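Lullbridge Learning Centre – Facilities and Services Helpdesk
Ticket 2361: Room booking confirmations not received
Status: Resolved
Raised by: Ketsara Phromma, Bookings Office
Category: Email and notifications

Summary
Staff booking practical rooms in the Tunell Building report that the calendar entry is created but no confirmation email arrives. Bookings for the Vellent lecture rooms are unaffected. The room page for the practical area loads normally.
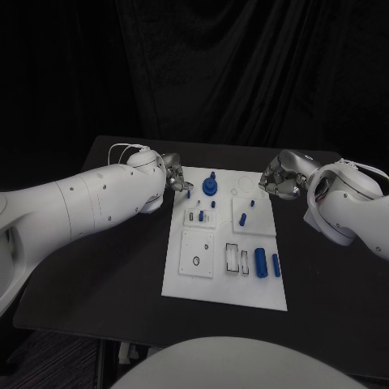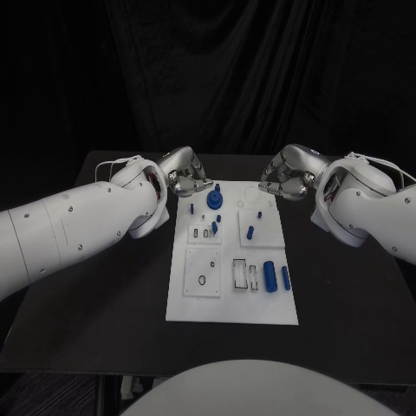 Entry 1, September, 09.16
The requester supplied the references of three bookings for which no confirmation had been received. All three are held in the system with the correct room, time and contact address. Junk folders had been checked before the ticket was raised.

Entry 2, 10.40
The outgoing mail log was examined. No message had been generated for any of the three references, so the fault lies before the mail server. The requester was asked whether the bookings had been made through the staff form or the public form. Reply received: staff form in each case.

Entry 3, 11.23
A test booking was made for a Vellent room using the staff form. Confirmation arrived within a minute. The same test for a Tunell room produced a calendar entry and no email.

Entry 4, 13.05
The room records were compared. When the Tunell rooms were moved to the new group last month, the "approver" field was left pointing to a closed mailbox. The system holds a confirmation until the approver address is accepted, and it does not display a warning – the booking simply appears as complete.

Entry 5, 14.30
The approver address was changed to the Bookings Office shared mailbox on all Tunell records. A repeat test was successful. Up to 61 held confirmations may be released overnight; staff may therefore receive messages for bookings that have already taken place. These may be ignored.

Entry 6, 16.10
The requester confirmed receipt of a new confirmation and agreed to closure. The Limsakul annexe records use the same template and will be checked under a separate ticket.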